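Section 4. Comparing grippers with the shoe box test

This section is for a person who already fixed the arm to the table and finished the power check in Section 3. It explains how to compare two grippers, the Rurari and the Millet, on the same packing job. Please reserve one full afternoon for each gripper.

4.1 Preparing the wrist camera

1. Switch the controller to HOLD before you touch the wrist.
2. Fasten the gripper bracket with the screws from the small bag. Tighten by hand only.
3. Open the Prasosura viewer and choose the wrist view.
4. Move the arm slowly above the box until the shoe fills a large part of the view.

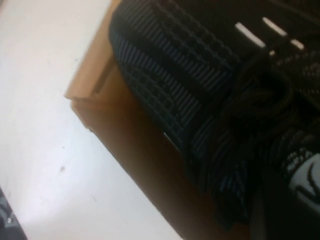
5. Lock the exposure now. Dark knit next to a white table is difficult for automatic exposure, and the picture will change its brightness each time the arm moves.
6. Save the pose as number 34. The comparison script looks for this number and will not start without it.

Note: If you change the gripper, save the pose again. The Millet is longer than the Rurari, so the old pose brings the fingers too low.

CAUTION: Keep your hands out of the box when the controller is in RUN. The arm gives no sound before it moves.

4.2 Preparing the table

1. Put the shoebox near the middle of the table with the lid flap open and standing at the back.
2. Lay one shoe on its side in the box, toe to the left.
3. Place the other shoe in front of the box, with its toe toward the box.
4. Check the fixed camera. The inside of the box and the second shoe must both be in view.

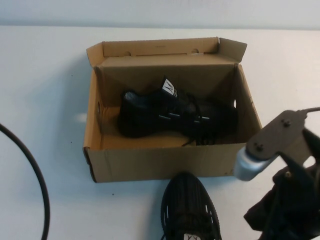
5. Set the closing force to 170 on the controller page. Use the same value for both grippers — otherwise you compare the settings and learn little about the fingers.
6. Press START and let the arm finish one full try. Do not help it.
7. Write the result in the log as "held", "slipped" or "missed". A shoe lifted only by its lace is a "slipped".
8. Put everything back to the start position and repeat.

Note: Laces are the usual reason for a bad grasp. Leave them as they fall, but do not tie them between tries.

4.3 If something goes wrong

Error 3242 means the fingers could not close to the expected width. Switch to HOLD, open the fingers from the controller page and look for a lace between them.

If the wrist view freezes, close the viewer and open it again. The arm does not need a restart.

Send your logs to Stella Waweru at the Braltetthorpe workshop before the end of July. Please write the gripper name in the file title.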